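Galerie: Orange Flasche, grüner Tisch

Seit Februar sammle ich auf dieser Seite, was auf Arbeitstischen so herumsteht und was davon den Platz wert ist. Bisher sind 87 Einträge zusammengekommen, die meisten über Kleber, Reiniger und Getränke. Diesmal geht es um eine orange Kunststoffflasche und um die grüne Fläche, auf der man sie wiederfindet. Ich bin bei beidem nicht überzeugt.
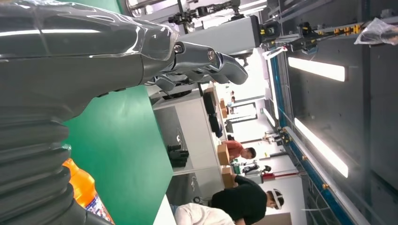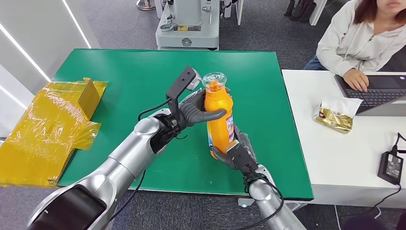
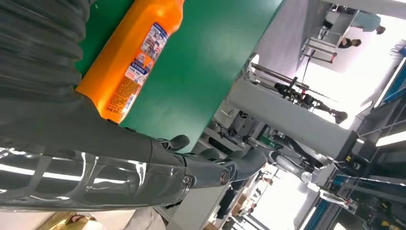
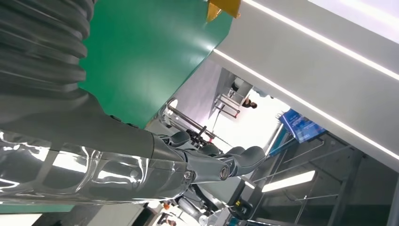

Orange Flasche auf den ersten drei Bildern, grüne Fläche auf allen vier.

Zu Bild 1: Die Flasche steckt links unten in der Ecke, und vom Etikett weiß man nach diesem Bild nur, dass es bunt ist. Das Orange fällt trotzdem sofort auf. Ob das für die Gestaltung spricht oder bloß für die Farbe, lasse ich offen.

Zu Bild 2: Aufrecht und von zwei Händen gehalten macht sie die beste Figur. Runde Schulter, klare Kappe, blau-weißes Etikett. Die durchsichtige Kappe halte ich für Zierde. Wer so etwas schon einmal ein Jahr lang neben der Spüle stehen hatte, weiß, wie trüb dieses Material wird.

Zu Bild 3: Im Liegen zeigt sie endlich ihr Etikett — chinesische Schriftzeichen, ein blaues Band, kleine Produktabbildungen und darunter noch eine Zeile Kleingedrucktes. Für meinen Geschmack zu viel auf zu wenig Fläche. Kleine Bildchen auf Etiketten versprechen meistens mehr, als der Inhalt hält, aber das ist ein Vorurteil, an dem ich hänge.

Zu Bild 4: Grün, glatt, leicht glänzend, am oberen Rand ein kleines gelbes Teil mit abgeschrägter Kante. Was das Teil sein soll, kann ich nicht sagen. Gelb auf Grün lässt sich immerhin gut finden.

Noch ein Wort zur Farbe der Tische. In der Werkstatt in Morkgate, in der ich früher gearbeitet habe, gab es nach einem Umbau 15 grüne Platten, und uns wurde erklärt, Grün schone die Augen. Meine waren abends genauso müde wie vorher. Kratzer sah man auf Grün dagegen wunderbar, und nach fast 13 Monaten wurde wieder über Grau geredet.

Was für Grün spricht, ist der Kontrast. Eine orange Flasche verschwindet darauf nicht, eine durchsichtige Tüte vermutlich schon eher. Wer viel Kleinkram auf dem Tisch hat, mag damit glücklich werden. Ich würde erst einmal ein Musterstück hinlegen und es eine Weile unter der eigenen Deckenlampe ansehen, bevor ich einen ganzen Raum damit ausstatte.

Nächster Eintrag: Schraubdeckel, die nicht schließen.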